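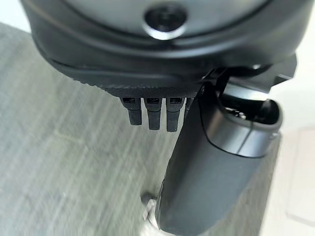
Denlow Robotics
@denlow_robots
2019-11-28

A thread on the fault that stopped our dishwasher loading work this week. We've had a few questions, so I'm putting it all in one place.
12 replies 38 shares

The robot is Kulau, our two-armed machine. At 600 runs into the mug task, the right hand started letting go late. The command to open went out and the fingers stayed shut.
3 replies 9 shares

A late release with a mug is a broken mug. A late release while the arm is already pulling back is a safety matter -- the rack comes with it, and so can the door.
2 replies 14 shares
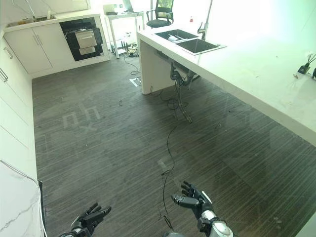 We blamed the wiring first. Both arms were brought down and held still while we checked the connections. With that long black cable trailing over the floor past the right hand, a snag seemed the likeliest cause. It wasn't a snag. The signal reached the wrist on time, every time.
5 replies 11 shares

Next we went through the logs from the wrist camera, matched against the motor current in each finger. 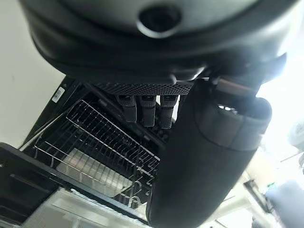
Wrist view over the wire rack, one finger in shot.
1 reply 22 shares

The current showed it. One finger motor was running hot, and its controller was cutting power to protect itself. No power, no opening. The fault code was being written, but our software filed it as a warning and carried on.
7 replies 41 shares

So two faults: a worn gearbox in the finger, and our own code ignoring the message. The gearbox is rated for 3000 closures. We had gone well past that and hadn't kept count.
4 replies 30 shares 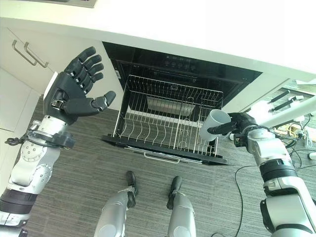

Changes made: any finger fault now stops both arms. The arm can't pull back until the hand reports open. Closures are logged per finger -- we should have done that from the start.
6 replies 27 shares

New gearboxes are on order from Yáñez. The Honville demo moves to January.
2 replies 8 shares

Search Denlow Robotics
Latest Top People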